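Safe Working Practice for a Bin Picking Cell
Student project report, Ecaterina Mocanu

2. Rules for the cell

The project started in March. The task was to write a set of working rules for the picking cell, which the lab calls Brikden, and to check whether people could follow them during a normal session. We read the lab's general robot rules first. They cover fencing, emergency stops and training, but say very little about bins, clamps or hoses, so most of our work went there.

The first draft had 20 rules. After trying it for a week we cut it to 6, because students skipped the longer sheet. The short version is:

Check every clamp by hand before power is turned on.
Check that cables and hoses can move freely through the full reach of the arm.
Set reduced speed for any new program.
Keep hands out of the bins while the arm is enabled.
Stop and lock the cell before moving a block by hand.
Write down every stop in the log, even a short one.

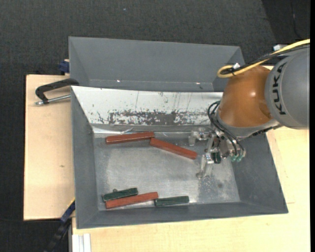

Who is allowed to restart the cell after a stop?

The person who pressed stop restarts it, after looking into the cell and telling the others in the room. If that person has left, the session leader does it and signs the log.

2.1 Bins and clamps

A bin that shifts a little puts every taught position off, and the gripper can then hit a wall or the floor. We ask for the bin position to be checked at the start of a session and again after 800 picks. Wear on a bin wall is noted in the log with the date.

2.2 Results

We ran 2,000 picks under the short rules. The log was filled in for all sessions but one. The rule most often missed was the second clamp check, so we moved it to the top of the log page. Doltamard, the other cell in the lab, has a different gripper and will need its own hose rule. We did not have time to write it.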